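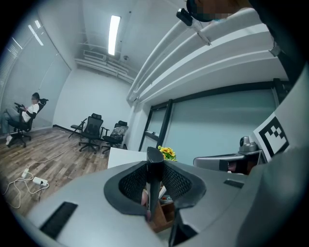 2 min read

April 7, 2018

Spent most of the day on the date picker in Senudon. I had been using the stock one, and it kept resetting to the first of the month every time the phone was rotated. Dela reported it twice and I put it off twice.

My first idea was to save the selected date by hand and restore it when the screen is rebuilt. That worked on my own phone but not on the old tablet, where the dialog came back empty. After lunch I gave up on patching it and wrote a small view of my own. It draws the month as a grid, handles taps, and nothing else. 54 lines for the drawing, more for the touch handling than I'd like.

Weeks starting on Monday took longer than they should have. I was off by one for July only, and found I had typed the offset in by hand while testing and left it there.

Jytte asked if I would put it up as a separate library. Maybe. It needs a readme and a way to change the colors first - right now they are fixed in the code. Gaëtan wants range selection for Garero, so I'd have to think about that too.

Pushed the branch before dinner. Build 3045 is the one with the new picker. Still to do: right-to-left layouts, and the crash Nadège sent me.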